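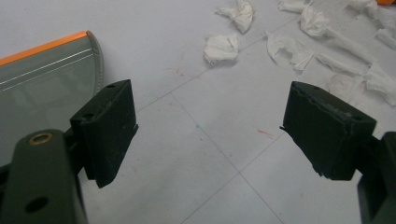
3.2 손가락과 패드의 제작

초기 설계에서 가장 낙관적이었던 부분은 일정이었고, 그다음이 손가락이었다. Drando로 이름 붙인 손잡이형 그리퍼는 공동 작업실 Erisari의 한쪽 작업대에서 제작되었으며, 손가락 본체는 작업실의 3D 프린터로 출력하였다. 제1저자가 집에서 출력한 시제품은 방 온도가 밤마다 바뀐 탓에 좌우가 미묘하게 달랐고, 이를 대칭이라고 부르려면 상당한 호의가 필요했다. 이후 모든 출력은 작업실로 옮겨 같은 기계에서 진행하였다.

손가락은 본체와 패드를 분리한 구조이다. 본체는 14번째 수정본에 이르러 형상이 고정되었다. 앞선 수정본의 대부분은 패드 체결부의 각도를 바꾼 것이고, 나머지는 바꾼 각도를 되돌린 것이다. Henok Gudeta가 제안한 황동 인서트는 처음에 과잉 설계로 분류되어 기각되었다가, 플라스틱 구멍이 마모된 뒤 별다른 논의 없이 채택되었다.

그림 3. Drando의 두 손가락을 넓게 벌린 상태. 패드 앞면과 가장자리에 긁힘과 먼지가 보이며, 오른쪽 패드의 아래 모서리는 해진 상태이다. 바닥의 구겨진 흰 휴지는 패드 사이에 물려 있지 않다.

패드 소재를 고를 때의 기준은 마찰, 복원력, 그리고 동네에서 구할 수 있는지의 여부였다. 마지막 기준이 앞의 두 기준을 대체로 압도하였다. Bereket Kassa가 철물점에서 구해 온 고무 시트를 칼로 재단하여 사용하였으며, 재단면의 품질은 칼날의 상태와 작업자의 인내심에 비례하였다. 레이저 절단도 시도하였으나 냄새에 대한 이웃 작업자들의 의견이 만장일치였으므로 중단하였다.

3.3 얇고 구겨지는 물체의 파지

휴지는 가볍고, 형태가 일정하지 않으며, 잘못 잡으면 찢어진다. 값이 싸다는 점까지 고려하면 예산이 없는 연구에 이상적인 시험 물체이다. 시험은 타일 바닥에서 수행하였다. 바닥에서의 파지는 탁상에서보다 접근 각도가 불리하고 작업자의 무릎에도 불리하지만, 본 장치의 목표가 바닥 정리인 이상 피할 방법이 없었다.

본시험은 모두 200회의 파지 시도로 구성하였다. 절반인 100회는 새 패드로, 나머지 100회는 이미 사용한 패드로 진행하였다. 작업자는 Sumeya Abera와 Robel Workneh가 번갈아 맡았다. 두 사람의 파지 습관은 뚜렷이 달랐다. 전자는 손가락을 비스듬히 눕혀 휴지를 쓸어 담듯이 집었고, 후자는 위에서 수직으로 내려가 매번 바닥을 함께 집으려 하였다. 바닥은 한 번도 들리지 않았다.

실패는 38회였다. 실패의 유형은 미끄러짐, 찢어짐, 그리고 집어 올린 뒤 놓지 못하는 경우로 구분하였다. 마지막 유형은 예비 시험에서 예상하지 못한 것이다. 패드 가장자리가 해지면 휴지 섬유가 걸려, 손가락을 벌려도 조각이 패드에 남는다. 우리는 이를 한동안 파지력의 향상으로 기록하였다가 Selamawit Assefa의 지적을 받고 분류표를 고쳤다. 놓지 못하는 그리퍼는 끈끈이와 구별되지 않으며, 끈끈이 쪽이 훨씬 저렴하다.

마모된 패드가 언제나 불리하지는 않았다. 납작하게 펼쳐진 휴지의 경우 거칠어진 모서리가 먼저 걸려 첫 접촉이 쉬워졌다. 단단히 뭉친 휴지에서는 이 차이가 관찰되지 않았고, 이미 찢어진 조각에서는 조각의 수가 늘어나는 결과로 이어졌다. 시험 순서를 무작위로 정하지 않았으므로 작업자의 숙련 효과를 마모의 효과와 분리할 수 없다. 4월에 다시 시행한 소규모 시험에서는 순서를 섞었으나, 그 사이 휴지의 상표가 바뀌었다. 작업실의 비품 담당이 더 싼 제품을 발견한 것이다.

패드 교체 시점은 현재 육안으로 판단한다. 가장자리의 해짐이 보이면 교체하는 것이 원칙이지만, 교체용 패드를 재단할 사람이 정해지지 않은 날에는 해짐의 정의가 다소 관대해지는 경향이 있었다. 후속 설계에서는 모서리를 둥글게 가공하여 섬유가 걸리는 지점을 줄이고, 좌우 패드의 교체 이력을 따로 기록할 계획이다.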